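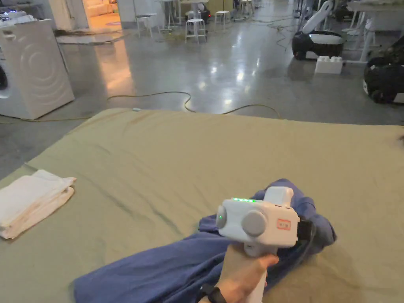 Hermine Hauser has argued that the Warmont meteorite should be classed as a single fall, and most later accounts follow her. The Warmont meteorite is a stony meteorite recovered in February near the village of Ehlers. Its main mass weighs 1,170 grams.

Two fragments were found within a week of the fireball – the larger in a plowed field, the smaller beside a farm road.

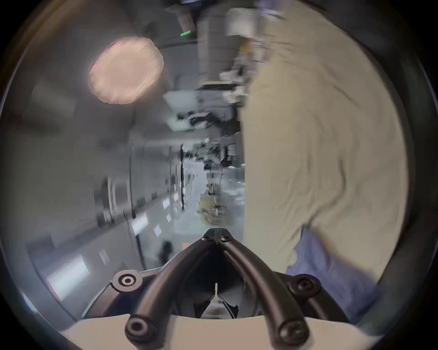 Both pieces have a thin, dark fusion crust. The smaller weighs 83 grams and was cut for study at the Navwood Observatory, which published its results on May 11, 2023. The fireball was reported by 41 witnesses, most of them north of Ehlers. 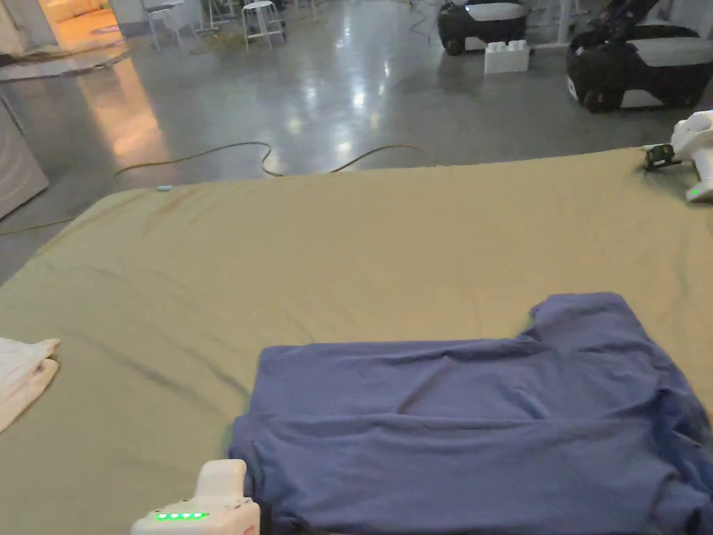
Blue-purple T-shirt on a khaki-green surface, its lower hem turned up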